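Parenting Corner > Baby Showers > Gifts and Favors

Do cloth diapers work for a washable diaper cake?

Posted 24/02/2019 by kernton_auntie

Hi all! My sister is due in July and she's set on cloth, so I'd like to give her a diaper cake made from the real thing instead of disposables. I've got 14 prefold diapers in the newborn size from a little shop called Bruvby, plus a pack of burp cloths and one big muslin blanket. My plan was three tiers, but I rolled a few last night and they're so much fatter than disposables that the bottom tier was already eating up most of them. Has anyone here done this? I'm also stuck on whether to wash everything first. I've read that prefolds shrink and need a few washes before they soak up much of anything, but then they come out all crinkly and I'm worried it'll look like I raided somebody's linen closet.
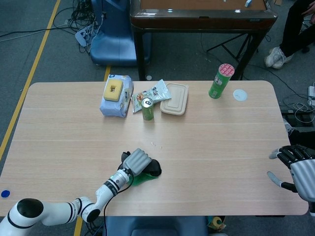 Black fabric and see-through green on the table

Anyway, I'd love to keep the whole thing under 109 dollars with the toppers, and I'm more than halfway there already (don't tell my husband).

overgaard_mama

Oh, I made one of these for my cousin! Go with two tiers. I used 13 prefolds for the bottom and did the top tier entirely out of rolled burp cloths and washcloths, and it looked really full. Roll from the short end, hold each one with a small hair elastic, then put a wide ribbon over the lot. Skip straight pins completely, please, even if a tutorial tells you to use them. For the middle I stood a bottle of baby wash upright and packed the rolls around it, which kept everything from leaning on the drive over.

I didn't wash mine. I tied on a little tag that said "wash 3 times before using" and my cousin was fine with it. She had to change the detergent anyway because hers left the baby itchy.

stitchybee

Wash them. Crinkly is cute, and your sister will be tired. Also the muslin blanket folded lengthwise makes a good wrap for the bottom tier, so you save on ribbon. I get my ribbon at Briltisetti when they mark down the Christmas stuff, the plain cream one is nice and wide.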